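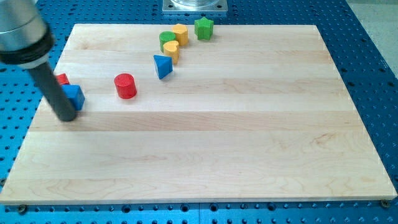
Welcome back, everyone, and thank you for all the kind messages about last term's handout. This week we start on prepositions of place, those small words that cause such a surprising amount of bother (I still get letters about "in the corner" and "on the corner" from people who left my class years ago!). We'll begin with "behind" and "in front of", which seem simple enough until you ask where the speaker is standing. Take the two small blocks on the wooden board: the red one is mostly hidden, so most of you will happily say that it is behind the dark rod, and you'd be quite right from where we are looking. Walk round to the far side, though, and you might well want to say something else.

Some things carry their own front about with them. A house has a front door, a bus has a driver's end, and "in front of the bus" usually means the same place whichever pavement you are on. A tree has no front at all, so we lend it one - generally the side facing us. Do keep these two kinds apart in your notes, as we shall lean on them again when we come to "left" and "right".

For next time, please read chapter 4 and write directions from the station at Movgate to the market in Cestunville, using "opposite", "beside" and "past" at least once each. Tomás Tully has kindly offered to read his aloud. Try to keep it under 247 words, and do bring 2 copies - one for me and one for your partner to scribble on.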